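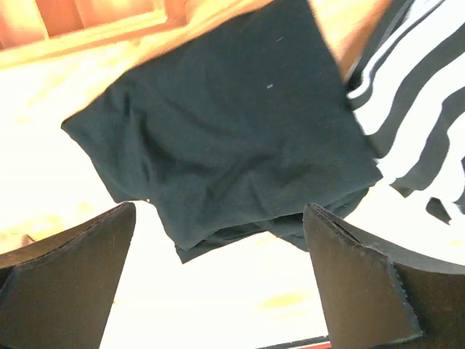
濃色の布をたたむ 仕切り棚に収めるまでの寸法と手順

黒や黒に近い深緑の無地は、衣類のなかで最も整理の精度が落ちやすい。縞柄の布であれば、縞の線がそのまま折りの基準になる。縞が棚の縁と平行なら布目も通っており、斜めになっていればその場で分かる。無地の濃色にはその手がかりがなく、輪郭と陰影だけで判断することになる。

本稿では、家庭で濃色の布をたたみ、仕切りのある木製の収納に入れるまでを扱う。対象は厚手の綿Tシャツ、スウェット、膝掛け程度の布で、ニットと化繊の裏地付きは除く。

作業面
作業面は明るい色がよい。白木や淡い色の天板に濃色の布を置くと輪郭がはっきり出て、下の層が裾からはみ出しているかどうかを確認できる。濃色のテーブルでは、この段差がほぼ見えない。天板が暗い場合は、白い無地のシーツを一枚敷けば足りる。ただし表面が滑らないことが条件になる。

照明は、頭上の主照明に加えて側方から一灯を当てる。真上の光だけではしわの影が浅くなり、生地の浮きを見落とす。光源の色温度は4000ケルビン前後が扱いやすい。電球色では深緑と黒の差がつぶれ、組になる布を取り違える原因になる。

糸くずの除去
濃色の面では、白い糸くずが一本あるだけで目につく。除去はたたむ前と、最後の折りの後の二回に分ける。先に全面を処理しても、折る間に隣の布や袖口から繊維が移るためである。

粘着ローラーは布目に沿って一方向に引く。往復させると起毛面が乱れ、光の当たり方によって色むらに見える。短く太い綿ぼこりはローラーで取れるが、織り目に入った細い糸は残りやすい。糸の端をピンセットでつまみ、布面に対して低い角度で抜く。編み地では、生地自体の糸でないことを確かめてから引く。

折り
折りの誤差は、最初の一回でほぼ決まる。次の順で進める。

一、布を広げ、中央から外へ向けて手のひらで空気を抜く。端を引っ張って伸ばすと布目が斜めに流れ、片側だけにしわが集まる。
二、左右の端を中心線に向けて折る。幅は収納の仕切りの内寸から5ミリ引いた値とする。
三、裾を持ち上げ、上の層を下の層よりわずかに短く折る。端をぴたりと合わせようとすると、厚みの分だけ下の層が押し出され、角が三角に飛び出す。
四、全体を裏返し、折り山を手前に向ける。

しわが片側だけに寄った場合は、上から押さえても直らない。内側の層がねじれている可能性が高く、一度二の段階まで戻す。平らに見える側を基準に残し、乱れた側だけを開くと短時間で済む。

仕切り収納
棚は仕切りの幅がそろったものを選ぶ。今回の取材で寸法を参照したのは、家具工房ソンダ(Sonda)の木製仕切り棚である。設計担当のエリバリキ・ガチャンジャ氏は、棚板の強度より仕切りの間隔を先に決めるという。

「布は押せば入ってしまうので、収納量の計算が甘くなります。引き出すときに隣の布が動かない幅を、上限として考えています」

同工房では、11月に仕切りを差し替えられる型を追加した。溝は等間隔に切ってあり、工具なしで位置を変えられる。溝に繊維が溜まるため、布を入れ替えるたびに乾いた刷毛で掃く必要がある。

塗装された棚に濃色の布を入れる場合は、色移りにも注意する。新しい布は単独で洗い、完全に乾かしてから収める。湿気の残った布を重ねると、折り山に沿って筋状の跡がつくことがある。

配置
縞柄と濃色の無地は、同じ区画に重ねず隣り合わせに置く。白い部分を含む布は繊維の移りが目立たず、移す側になっても気づきにくい。無地同士は黒、深緑、紺の順に明度の低いものから並べ、折り山に小さな布札を付ける。札は生成りの綿テープを使い、縫い付けずに折りの間へ挟む。

点検は季節の入れ替え時に行う。折り山の位置を前回から指二本分ずらし、同じ線に負荷が続かないようにする。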